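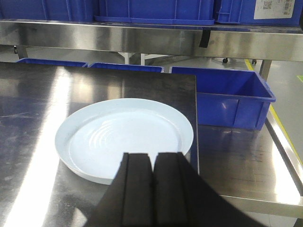

Development Diary: Trurnasia Map Companion
February 19, 2020

The El Ouafi office began the day with the map of the northern coast open on every desk. The matter to be settled was the ferry routes. In the present version of the Map Companion, a player who selects a harbour is shown the nearest landing place in a straight line, whether or not a ferry sails there. Several users wrote to us in January to report that they had walked their characters to Kustatau and waited at the wrong pier through two game nights. The complaint is a fair one and has been given first place in the list of repairs for the coming update.

Jeferson Queiroz spent the morning sailing each route in the game and writing down the piers at both ends. He reports that the Kustatau ferry changes its pier once the lighthouse quest has been finished, and that it does not change back. The app has until now shown only the earlier pier. It was agreed that both will be marked, the later one in a paler colour, with a short line of text stating which part of the story must be completed first. The wording of that line took longer than expected. The first draft gave away the keeper's identity and was withdrawn before lunch.

The full map now holds 311 markers. This figure includes harbours, inns, stables, wells and the stone arches, and leaves out the treasure sites, which remain on their own layer and are hidden when the app is first opened. We have received requests to show the treasure layer from the start. The decision of last year stands. Those who wish to see it may switch it on in the settings with a single tap, and the choice will be remembered.

Work on player notes was completed shortly after midday. A note may be fixed to any point on the map and may be up to 2,000 characters long. The old limit was 200, and it was too short for anyone attempting to record the marsh paths in full. Notes are kept on the player's own device and are not sent to us. They will therefore be lost if the app is removed, and a warning to this effect has been added to the notes page. A means of saving them to a separate file is wanted, but it will not be part of this update.

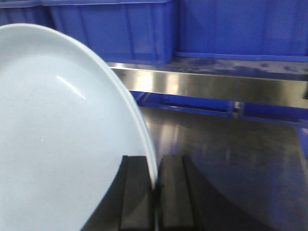 The Darau caves

The caves under Darau continue to give trouble. They lie on four levels, two of which cross over one another, and the flat map cannot show where a passage runs beneath another without some form of sign. Ignacio Pruitt has prepared two versions. In the first, the player moves between levels with a row of buttons at the side of the map. In the second, all four levels are drawn together and the lower ones are faded.

Both were tried on a small telephone and on a tablet. The faded version looked very well on the tablet and could not be read at all on the telephone — the passages ran together into a single grey knot, and the stairs could not be told from the wells. The buttons were clumsy in comparison, but each tester reached the underground lake with them. The buttons have been adopted. Mr Pruitt has asked that his second version be kept for a possible tablet edition, and the drawings have been stored for that purpose.

A smaller fault was found in the course of the same test. When the player turned the device on its side, the map returned to the entrance and the chosen level was lost. The fault has been traced to the way the screen is redrawn and a repair is in hand.

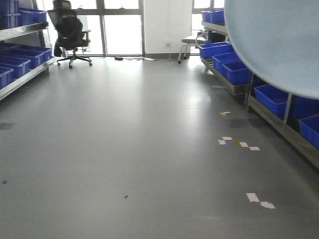
The stairs on the third level are also drawn one chamber too far to the east. The error was ours and has been present since the first release. It escaped attention because the chamber in question is shut until late in the story, and few of the people who write to us had reached it. It has now been corrected, together with the name of the adjoining hall, which had been spelled in two different ways.

The size of the download was considered in the afternoon. The cave drawings had made the app considerably heavier, and users on slower connections have told us plainly that this matters to them. By storing the sea as a repeating pattern, Mr Queiroz was able to take 20 megabytes from the total. There is a faint seam in the water west of the outer islands if one looks closely. It has been accepted for the present and entered in the list of known faults.

There was some discussion of the quest notes, which at present sit beneath the map and must be scrolled to. Mr Queiroz would prefer them on a page of their own. Mr Pruitt holds that a player in the middle of a quest should not have to leave the map to read what comes next. No decision was taken, and the notes will stay where they are for this release.

The remainder of the day was given to letters. One user supplied a full list of the inns that offer a bed at no charge to characters wearing the pilgrim's cloak, and each entry will be checked in the game before it is added. Another asked that the wells be removed, on the grounds that they are of no use. They are of use to anyone crossing the salt plain, and they will remain.

One matter was raised in several letters, and the reply we sent is entered in full.

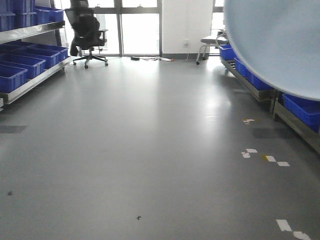 Will the app work without an internet connection?

The map, the markers and your own notes are all stored on the device and can be used anywhere. A connection is needed only to download the app and to receive new versions of the map.

The build containing the ferry routes and the new notes page was sent out to testers at the close of work. The Darau levels will follow once the turning fault has been repaired. Mr Pruitt will begin on the salt plain tomorrow, starting with the southern wells.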